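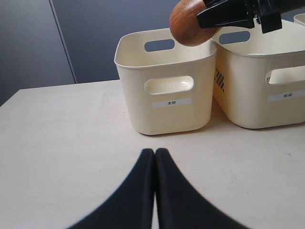

Chapter 3
Storage, Sorting, and the Working Household

Learning Objectives

After studying this chapter, you should be able to:
Define the terms point of use, holding place, and overflow.
Explain how storage decisions affect the time and effort spent on household tasks.
Distinguish between open and closed storage and state when each is suitable.
Carry out a storage survey of a single room and record the results.

Key Terms

active storage
closed storage
holding place
open storage
overflow
point of use
reserve storage

Introduction

Every household keeps more objects than it uses at any one time. Plates wait in a cupboard between meals, coats hang unused through the summer, and tax papers may lie untouched for years before they are needed on short notice. Household management treats the keeping of these objects as a form of work. Someone must decide where each thing belongs, return it after use, and find it again later. When the decisions are made well, the work takes little time and is hardly noticed. When they are made badly, or never made at all, the same work is repeated many times a day.

Chapter 2 examined the household budget and showed that money is spent both in large planned amounts and in small unplanned ones. Time and effort follow a similar pattern. Few people set aside an afternoon to look for scissors, yet a family may spend several minutes on the search each week. A second pair is then bought, and the first is found behind it in the drawer. The cost of poor storage therefore appears in the budget as well as in the day.

3.1 The Purpose of Household Storage

Storage serves four main purposes. It protects objects from damage, keeps people safe from objects that may harm them, makes things easy to find, and leaves floors and work surfaces free for use. These purposes sometimes conflict. A medicine kept on the kitchen counter is easy to find but is not safely stored where young children live. A winter blanket sealed in a bag at the top of a closet is well protected but cannot be reached without a step stool.

The household manager must decide which purpose comes first for each group of objects. Safety takes priority over convenience in all cases. For most other goods, frequency of use is the best guide.

Active and Reserve Storage

Active storage holds objects used daily or weekly. It should lie between the knee and shoulder height of the person who uses it most. Reserve storage holds seasonal goods, spare supplies, and records. It may be placed higher, lower, or in another room. Objects move between the two during the year. In a cold climate, November is a common time to bring gloves and boots into active storage and to send garden tools and fans into reserve.

Point of Use

The point of use is the place where a task is carried out. An object stored at its point of use can be taken up and put back without crossing the room. Measuring cups belong near the surface where food is mixed. Dish towels belong near the sink. An object with two points of use, such as a pair of scissors needed in both the kitchen and a sewing area, may reasonably be owned in duplicate.

3.2 Open and Closed Storage

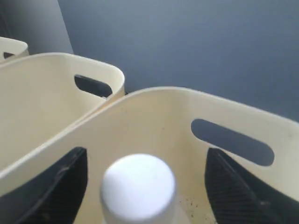
Open storage includes shelves, hooks, racks, and containers without lids. It allows the user to see what is kept and to return it with a single movement. It suits objects that are used often, are not easily spoiled by dust, and do not need to be kept in strict order. Toys, unfolded laundry, and cleaning cloths are usual examples.

Closed storage includes drawers, cabinets, and containers with lids. It gives better protection from dust, light, and pests, and it presents a calmer appearance in rooms used for rest or for guests. Its chief weakness is that each added step lowers the chance that an object will be put away. A lid, a latch, and a second container stacked on top may each seem minor. Taken together, they often lead to a pile of objects left beside the box meant to hold them.

Containers of either type should be matched to their contents in size and strength. A very deep container encourages layering, and whatever lies at the bottom is soon forgotten. Smooth plastic can be wiped clean and is suitable for damp rooms. Woven materials allow air to pass but are harder to wash. Cardboard is inexpensive and adequate for dry reserve storage, although it should not rest directly on a basement floor.

Case Study: The Grollbridge Apartment

The Karimi household consists of two adults and three children living in a rented apartment of 654 square feet in Grollbridge. The apartment has one hall closet and no basement. Before any changes were made, the closet held coats, a vacuum cleaner, canned food, school supplies, and several unlabeled boxes. The children left their school bags in the kitchen, and the table had to be cleared before each evening meal.

The family began by emptying the closet and sorting its contents by frequency of use. Canned food was moved to a kitchen cabinet. Hooks were placed at the children's shoulder height near the front door, and the school supplies were put in an open container on a low shelf. The unlabeled boxes, which had not been opened since the move, went to the top of the closet after their contents had been listed. No furniture was purchased.

As you read the rest of this chapter, consider which of these changes relied on the point of use and which relied on the division between active and reserve storage.

3.3 Holding Places and Overflow

A holding place is a spot where objects wait for a short time before they are sorted. A tray for incoming mail is a holding place, as is a hamper for worn clothing. Holding places are useful because few people can sort every object at the moment it arrives. Each one should have a fixed limit and a regular time for emptying.

Overflow occurs when a storage area receives more than it can hold. The usual response is to add another container. Before doing so, the household manager should review the contents of the first, remove what is broken or outgrown, and determine whether the remaining items belong together.

Check Your Understanding

Compare the advantages of open and closed storage for a bathroom shared by four people.
Identify one object in your own home that has more than one point of use.
Describe a holding place in your classroom and suggest a suitable time for emptying it.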